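Planen compares two finger types for its hand-held grippers

2019-07-25

The automation workshop Planen has finished the first part of a comparison between two kinds of gripper fingers, one made by Hosier and one by Stasiv. The work was done at the Serholm test hall, where the same hand-held tool was used for all trials so that only the fingers were changed.

In total the operators made 1,283 grasps on 147 household objects. Most of the objects were boxes, cups and bottles, but a smaller group was chosen for its uneven surface: baskets, knitted hats, brushes and rope. This group gave the largest difference between the two finger types. On smooth objects the results were almost the same.

The fingers with a soft pad held woven material with less force, according to the report. The bare fingers needed a second try more often, and they sometimes pulled a cord out of its place. On the other hand, the pads collect dust and fibers, and Planen writes that they must be cleaned or replaced before the grip becomes weaker. In the trials they were replaced after every 240 grasps. 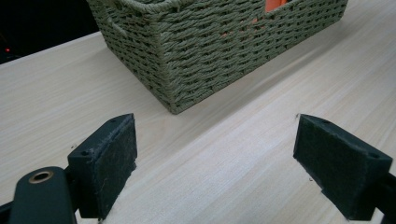
Stasiv answered in a written comment that the time for changing the pads should also be counted, as a workshop with many tools will lose more minutes there than it wins on the table. The company asked that the next report show this time in a separate column, and Planen has agreed to it.

The camera on the tool was not a part of the comparison. It stayed in the same position during all trials, and the recordings were used only to check which grasps had failed.

The second part starts in August. The same objects will then be tested with the fingers mounted on a robot arm, with 2 different controllers. Planen says it will publish the full table of results after that, including the trials which were stopped early.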